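Privoden Household Storage Set: Data Card

Version 3

Summary

The Privoden Household Storage Set is a collection of some 4,000 color photographs of small storage furniture and open containers in furnished and partly furnished rooms. It was assembled to support work on the recognition of everyday storage: cabinets, shelves, baskets, bins and trays, together with the food and household goods kept in or on them. The set is maintained by the Pustbridge office of Privoden. Questions about its contents should be addressed to Dagmar Koubek, who keeps the label guide.

Contents of the release

The release consists of a folder of photographs, a folder of label files and the label guide. Each photograph has one label file with the same base name. Label files are plain text, with one object per line. The room list, which was a separate document in earlier versions, is now the last section of the label guide.

The photographs are divided among 18 room groups. A room group is a single room together with the furniture that was in it during the recording period. Photographs from one room group are never divided between the training and test portions. Users who prepare their own division are asked to observe the same rule, as floors and furniture recur within a group and results will otherwise appear better than they are.

Object classes

Furniture is labeled by general form. The class "cabinet" covers any closed unit with at least one door or drawer, whatever its height. Low units with a single drawer remain in this class and are not labeled as tables, even where the top is in use as a surface. Handles are labeled separately from the drawer or door to which they belong.

Containers are labeled by form and not by use. An open container with slatted, woven or pierced walls is a "basket"; one with solid walls is a "bin" or, if shallow, a "tray." The material is recorded where it can be judged from the photograph. The color field takes one of 10 color names, and the name chosen is that of the largest visible area.

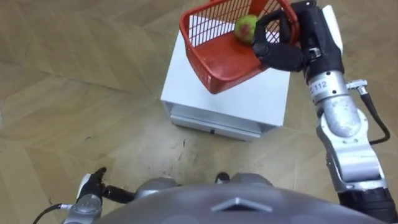 Red plastic basket with one fruit, on a white single-drawer cabinet. Labels: cabinet, drawer, handle, basket, fruit (unspecified).

Fruit is labeled by kind only when the kind is certain. Apples, guavas and some pears are easily confused when seen from above, and the label "fruit (unspecified)" is to be preferred in doubtful cases. Contents seen through the walls of a basket are labeled in full, as if the wall were absent. A container that extends past the edge of the furniture beneath it is still recorded as "on" that furniture, provided that the two are in contact.

Floor coverings are recorded once per photograph. The permitted values are parquet, board, tile, carpet and other. Scuffs, smudges and seams are not labeled. An earlier version treated dark marks on parquet as small objects, and those entries have been withdrawn.

Labeling procedure

Each photograph was labeled by one person and checked by a second. Corentin Coste and Daniyal Dogar carried out the first pass. Svyatoslav Tymoshchuk carried out the check and settled differences in consultation with the label guide – a small number were referred back to Dagmar Koubek for a ruling, and these rulings are printed as notes in the guide.

Known limitations

Low furniture is more common in the set than tall furniture, and wardrobes are poorly represented. White and light gray units account for a large share of the cabinet class. Drawers are mostly shown closed. The "tray" class is small, and its boundary with "bin" was applied unevenly in the Kravets rooms, which were labeled before the present wording was adopted. A corrected set of labels for those rooms is planned for September.

The position field does not distinguish between a container standing flat and one that is tilted. Users who require this information will need to add it.

Terms and contact

The set may be used for research and teaching. Redistribution of the photographs requires written permission from Privoden. Requests for permission are handled by Bijan Ebrahimi. Errors in the label files should be reported with the base name of the photograph and the line concerned.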